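Courses > History of the Medieval Church > Unit 5 > Handout: How a Pope Was Elected, 1059 to 1274

Prepared by Huguette Tremblay. Read this before the January seminar. The Friesen reader has the longer extracts in translation.

1. Before 1059

In the early Middle Ages a bishop of Rome was chosen, in theory, by the clergy and people of the city. In practice the choice often lay with the leading Roman families or with the emperor. Henry III named several popes in the 1040s, most of them German bishops.

2. The decree of 1059

Nicholas II issued a decree at a council in Rome in 1059. It gave the first voice to the cardinal bishops, who were then to bring in the other cardinal clergy. The remaining clergy and the people gave their assent afterward. The decree mentions the honor due to the emperor in vague terms, and the wording was argued over for decades.
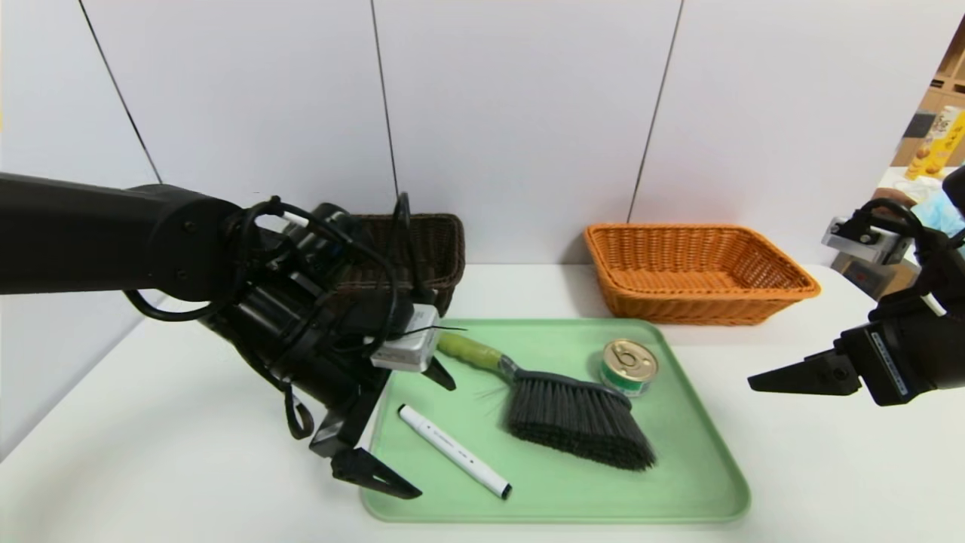 It did not end disputed elections. In 1130 two groups of cardinals chose two popes, Innocent II and Anacletus II, within hours of each other. The same thing happened in 1159 with Alexander III and Victor IV. In both cases the question was whether the larger number of votes or the "sounder part" of the voters should win.

3. The two-thirds rule

The Third Lateran Council of 1179 dealt with this in its first canon, Licet de vitanda. A candidate now needed the votes of two-thirds of the cardinals. All cardinals voted on equal terms, whatever their order. The phrase about the sounder part was dropped for papal elections, though it stayed in use for bishops and abbots.

The rule made double elections harder and long ones more likely. A small group could block any result for as long as it held together.

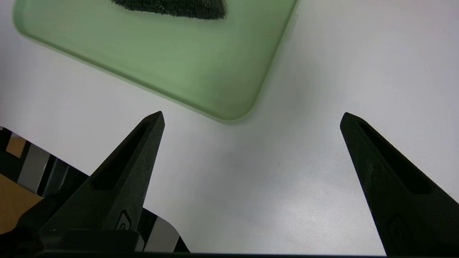
In 1241 the senator Matteo Rosso Orsini shut the cardinals in a decayed building in Rome to force a decision. Celestine IV was chosen and died after a little more than two weeks. The see then stood empty until 1243.

The worst case came at Viterbo. The cardinals met there late in 1268 and did not agree until September 1271, when a committee of six named Teobaldo Visconti. He was not a cardinal and was away in Acre. He took the name Gregory X.

4. Ubi periculum, 1274

Gregory issued this constitution at the Second Council of Lyon. Cardinals were to wait ten days for absent colleagues, then live together in one locked place. After three days their meals were cut to one dish, and after five more days to bread, water and wine.

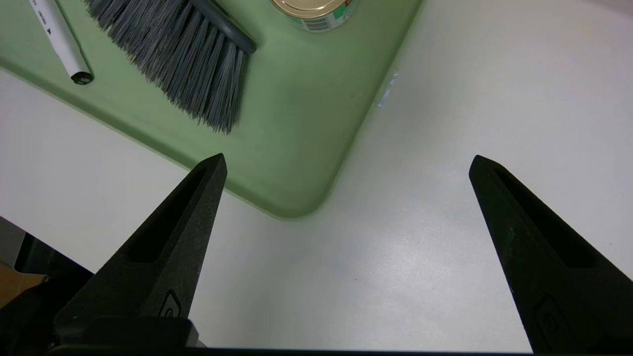
Were the rules of 1274 kept from then on?

They were used for the election of January 1276, which took one day, but were suspended later that year. Celestine V brought them back in 1294, and Boniface VIII placed them in the canon law collection of 1298.

Reading: Friesen reader, section on Lyon. Bring your notes on the 1179 canon.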